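Small-load washing in a bathroom corner
Posted in August by Eleri Samuel

The full-size machine went when we gave up the utility room, and for most of this year the washing has been done in a compact top-loader that lives on the bathroom floor. Several people have asked for the procedure, so I have written it up in the order I do it. The notes apply to the small portable type with one tub, a lid on top and a clockwork-style timer. Controls vary between makes, so check the booklet before copying any of my settings.

Siting first. A machine of this type is light when empty and moves if it is allowed to. Mine goes directly on the tiles in the corner. I tried a rubber mat under it in the spring, a cut-down piece from a roll sold by Jaltbridge, and took it out again after a fortnight. The mat trapped water and the underside smelled. On bare tile the water finds the floor drain and the base can be wiped with a cloth.

The drain hose must lie lower than the tub along its whole length. Any loop that rises above the water line will hold water back, and the tub will then empty to that level and stop. I lay the hose straight along the wall and check it for kinks before filling.

Sorting. I run two piles, dark and everything else. The dark pile goes in by itself every time. New dark cotton gets its first 4 washes alone, whatever the label says, and a garment with a bright trim or a contrasting label is treated as new until I have seen the rinse water stay clear. Pockets are emptied and zips done up. Socks go into a mesh bag, closed with a knot as the plastic slider on mine failed in 2 months.

Loading. The common mistake is to drop a garment in as a ball. A ball turns as a single lump, the middle of it hardly meets the detergent, and the load sits to one side. I feed each piece in by hand, loosely folded, and push it down along the wall of the tub until it lies under the water. Heavy items go in first and are spread out before anything is laid on top of them. If the load rises above two thirds of the tub it is too big and something comes out.

I do this crouching, barefoot, with the lid held by the other hand. A low stool would be kinder to the knees, but there isn't the floor space.

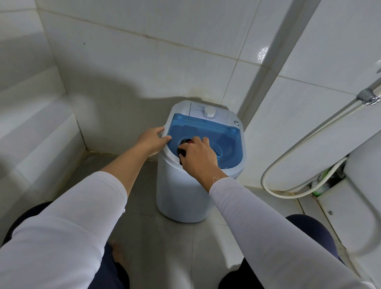
Cledwyn Lougher wrote in to say that he does it the other way round: water and powder first, a short run with nothing in the tub, then the clothes. His argument is that powder poured onto dark cloth leaves pale streaks along the folds, and that no amount of rinsing in a small tub will shift them. He also thinks my two thirds is generous and stops at half.

He is right about the powder. I changed over to liquid some time ago and had forgotten that the streaks were the reason. If you use powder, dissolve it in a jug of warm water before it goes anywhere near the load. On the filling level I have tested both. Half a tub gives a slightly better rinse and adds a load to the week, so I have stayed with two thirds for ordinary clothes and use half for towels.

Dosing. The measuring caps supplied with most detergents are marked for full-size drums. In a tub this small the lowest line is still too much. I use a plain 11 ml measure from the kitchen drawer, filled once for a normal load. Too much foam makes the rinse take longer and leaves a film under the rim of the lid which later dries to a crust.

Running. I wash for 7 minutes, switch off and leave the load to stand for the same again, then give it a second short run. The soak does most of the work on collars and cuffs. On a timer of the mechanical sort, turn the dial clockwise past the setting you want and then bring it back, if the booklet allows it. Short settings on mine are unreliable when approached from zero, and the error is large enough to matter on a rinse. Keep the lid down while the water is moving. I rest one hand on the top for the first few turns, as an uneven load can be felt before it can be heard.

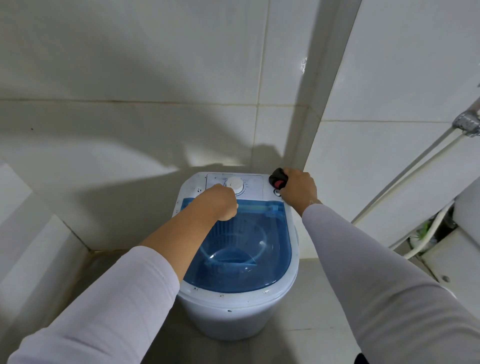
If there is a knock on every turn, switch off, let the water settle and redistribute the clothes by hand. Do not try to cure it by leaning on the machine.

Rinsing is two changes of clean cold water, three for towels. Drain completely between them. A half-drained tub topped up with fresh water dilutes the detergent and wastes the water. I judge the last rinse by rubbing a wet cuff between finger and thumb: if it is slippery, it gets another.

Cleaning the machine. Once a month I fill it with warm water and a cup of citric acid solution, run it empty, let it stand for an hour and drain. The lint that comes out is mostly grey fluff from towels. The rim around the lid needs an old toothbrush, as specks collect there and a cloth slides over them. The outside gets a wipe with washing-up liquid. Afterwards the lid is left open until evening so that the tub can dry.

The remaining problem is the grout at the foot of the wall, which darkens again within days of being scrubbed. I have a tube of sealant to try on it once the weather is dry enough to leave the window open overnight.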